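Gresbridge team teaches Cele to pack a grocery bag by watching people do it

ESTLEY, June. We've been itching to share this one! For most of the past year our little group at the Gresbridge lab has been working on Cele, a method that lets a robot learn to bag everyday stuff from recordings of people, shot at chest height, with no joystick time at all.

We collected 1824 recordings and kept 1459 of them for training. Then we added up to 400 short practice runs on the arm itself (fewer than we'd budgeted for, which made me very happy). Cele learns the order first, so what goes in early and what can wait, and only then works on the grasp. Splitting it that way was a hunch of mine, and I'm still a bit surprised by how well it held up when we swapped in items the system had never met.

Squashy things are still hard. Foil packets especially – they change shape every time you touch them, and we have five open problems on our list that all come back to that.

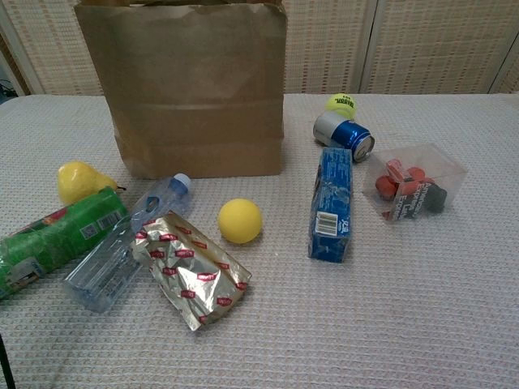
Paper bag, pear, foam ball, tennis ball and other items on the table used for the Cele bagging work.

The recordings and code will go up on the Rultdale project page later this summer. Want an early look, or want to try your own groceries? Write to the Gresbridge press desk and we'll get back to you!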